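3.2 Recruitment and testing schedule

Staff at the Trundalmont office site were invited by email and by notices in the two lobbies. Anyone who worked on site at least three days a week could join. People who had a positive test in the month before enrollment were asked to wait until that month had passed. In all, 600 workers gave consent and returned the first questionnaire.

Each participant took a rapid antigen test at home twice a week for 15 weeks, beginning in March. Results were entered in the Drorna app on the same day. A participant who missed three tests in a row received a phone call, and after a second missed run was counted as having left the study. Negative results with symptoms were followed by a laboratory test within two days. We did this because earlier work at the Ukitz plant had found that workers often went back to their desks after one negative rapid test, even when they still had a cough or fever.

Symptoms were recorded on a short form with eight items. Participants also wrote down where they had eaten lunch, whether they had shared a car, and whether they had been to any gathering of more than 15 people. Time outdoors was recorded in blocks of 5 minutes and covered breaks, lunch and walking between buildings. Paved open areas next to offices were counted as outdoor space, and covered walkways with a wall on one side were not.
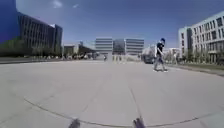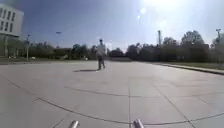
Figure 2. Open paved plaza, two views.

3.3 Definition of a case

A case was any participant with a positive laboratory test, or with two positive rapid tests taken on different days. A single positive rapid test followed by a negative laboratory test was not counted. Participants with no symptoms from the first positive test until 8 days afterward were classed as asymptomatic.

Close contacts were traced only inside the workplace. Household contacts were asked about on the form but were not tested, and this limits what we can say about where an infection began. Two reviewers at Ó Gríofa read the contact records separately and did not see the test results. Where they disagreed, a third reviewer decided.

The main analysis used all participants with at least four weeks of results. We repeated it without the people who had changed desks or floors during the study. Missing tests were treated as missing and were not filled in.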